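Hiltora Draining Rack, Two-Tier

Product code 299
In stock – delivery or collection from our Flerngate shop

The Hiltora is a steel draining rack for kitchens where the washing-up is done by hand. It has 2 tiers. Plates stand in the lower one, and the upper one takes mugs, glasses and small pans. A cutlery holder hooks on to either end.

The slots are set wider than on the older Dunleavy rack, so deep bowls can stand on edge without leaning on each other. The wire is coated in grey and the feet are rubber.

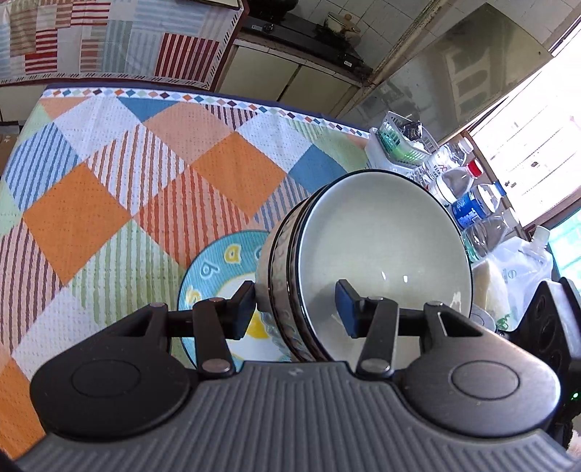 One customer wrote to us that her cereal bowls had always dripped into one another on the Dunleavy, and that on this rack they were ready to put away by the time she had finished the pans. She would have liked a deeper cutlery holder. A deeper one is now sold separately under the Sorberg name and fits the same hooks.

The drip tray slides out from the front. Empty it daily in hard water areas and wipe it with vinegar if scale builds up. Do not use wire wool on the coating.

Assembly takes four screws, supplied with a key. The rack arrives flat.

Width: 700 mm
Guarantee: 2 years
Spare feet and trays: ask at the counter, Saturday included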